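Clivow: demostraciones de doblar ropa hechas a mano
Ficha del conjunto de datos y notas de uso

¡Hola! Soy Natsumi Tamura y llevo la parte de datos de Clivow, el proyecto del club de robótica de la escuela Tonddale. Este texto empezó como tres líneas para que Osamu no me preguntara cada semana dónde estaban los archivos y se me fue de las manos, así que ponte cómodo (o salta a la parte de cómo cargarlo, que es lo que busca casi todo el mundo).

Qué es

Son grabaciones cortas de gente del club extendiendo, enderezando y doblando prendas sobre una mesa con una pinza de mano de dos dedos. La pinza lleva la cámara puesta, de modo que todo se ve desde donde lo vería el robot si el robot llegara algún día a hacerlo bien. La versión actual tiene 300 episodios. Cada uno dura como mucho 30 segundos, y si una camiseta nos costaba más, cortábamos y empezábamos otro.

Las prendas las trajimos de casa: camisetas, un par de polos, paños de cocina y una bufanda que al final dejamos fuera porque se enganchaba en todo. Nada de pantalones vaqueros, pesan demasiado para nuestros dedos (los de la pinza, los míos bien, gracias).

Para qué lo hicimos

El objetivo era presentarnos a la copa Kaewmanee, en la categoría de objetos blandos, con una política entrenada por nosotros de principio a fin. Empezamos en enero con muchísima ilusión y una idea bastante floja de lo que es la tela. Un cubo se queda donde lo dejas. Una camiseta, en cambio, te la encuentras distinta cada vez que la sueltas, y la costura que querías agarrar se ha metido debajo de una manga. Me encanta el problema, lo digo en serio, pero en marzo no me encantaba tanto.

Qué hay en cada episodio

vídeo: lo que ve la cámara de la pinza, en color y sin sonido.
apertura: cuánto están separados los dedos en cada instante, entre 0 (cerrados) y 1 (abiertos del todo).
pose: posición y orientación de la pinza, calculadas a partir del vídeo y del sensor inercial.
tarea: una frase en español, por ejemplo «agarra el borde y tira hacia ti» o «dobla la manga izquierda hacia dentro».
prenda: un nombre corto que le pusimos nosotros. Se repite si la prenda se repite.
resultado: bien, regular o mal. Lo decide quien revisa, nunca quien grabó.

Sobre «regular» hemos discutido lo que no está escrito. Osamu Nagano, que revisó conmigo todo el conjunto, es más duro que yo, y si comparas las etiquetas de los dos se nota. Hay un campo que dice quién revisó cada episodio, úsalo si te preocupa.

Cómo grabamos

La mesa es blanca y procuramos que la luz fuera siempre la misma, con las persianas bajadas. Soltábamos la prenda desde arriba, sin colocarla, y quien grababa tenía que apañarse con lo que cayera. Los primeros 200 episodios son de agarrar un borde y estirar; los demás ya tienen dobleces completos y son mucho más entretenidos de ver.

Un consejo si quieres grabar los tuyos: acércate despacio. Al principio íbamos todos como locos hacia la tela y el cálculo de la pose se perdía justo en el momento interesante. También conviene abrir los dedos antes de llegar, porque si los abres encima de la prenda la empujas y hay que volver a empezar. Y revisa los tornillos antes de cada sesión, por favor. Perdimos una tarde entera con una articulación que tenía holgura y culpamos al código, al cable y a mi portátil, en ese orden.

Cómo cargarlo

Descomprime la carpeta clivow_v2 donde quieras y apunta la variable CLIVOW_DIR a esa ruta. Después ejecuta el script ver_episodio.py con el número del episodio y se te abre una ventana con el vídeo y la curva de apertura debajo. Para entrenar usa cargar.py, que ya separa entrenamiento y validación por prenda. ¡No mezcles las prendas entre los dos grupos! Yo lo hice la primera vez, me salieron unos resultados preciosos y los enseñé en la reunión antes de darme cuenta. Todavía me lo recuerdan.

Si tienes poca memoria, baja el tamaño de lote. Nuestro entrenamiento de referencia son 3000 pasos y en el ordenador del aula cabe en una noche.

El formato es compatible con Jilley, la herramienta de anotación que hizo el grupo del curso anterior, aunque las tildes en el campo tarea le sientan fatal. Hay una opción para quitarlas al exportar.

Lo que no funciona (todavía)

Las telas finas. Los dedos resbalan o cogen dos capas a la vez, y en el vídeo cuesta distinguir cuál de las dos cosas ha pasado. Los paños de cocina van mejor de lo que esperaba.

Los dobladillos enrollados también dan guerra. Cuando el borde se curva sobre sí mismo, la política apunta al pliegue de al lado y se queda tan tranquila.

Todas las personas que grabamos somos diestras menos una, y creo que eso se nota en el ángulo con el que entra la pinza. Para la siguiente versión quiero más variedad ahí, y otra mesa, y a ser posible alguna prenda con botones.

En los vídeos no debería salir ninguna cara. Los miramos todos con ese cuidado, pero si encuentras una, avísame y retiro el episodio.

Permisos y contacto

Puedes usarlo para clase, para proyectos y para trastear en casa. Si publicas algo, pon el nombre Clivow y el del club, que nos hace ilusión y además ayuda a que nos sigan dejando el aula. Para cosas rotas, etiquetas raras o preguntas, deja una nota en la página del proyecto; contesto yo o contesta Osamu, según quién tenga exámenes.

Pendiente para la próxima versión

Repasar las etiquetas de los episodios de bordes, que son las más antiguas y las escribimos con prisa. Ahora quiero que la frase de la tarea diga siempre qué parte de la prenda se busca, si es una esquina, una costura o el dobladillo.
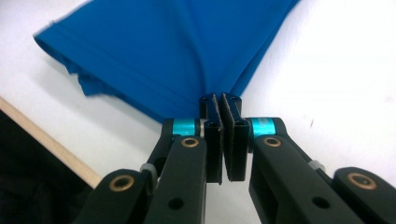
Osamu prefiere añadir un campo aparte para eso y dejar las frases como están, así que hasta que nos pongamos de acuerdo la versión 2 se queda tal cual.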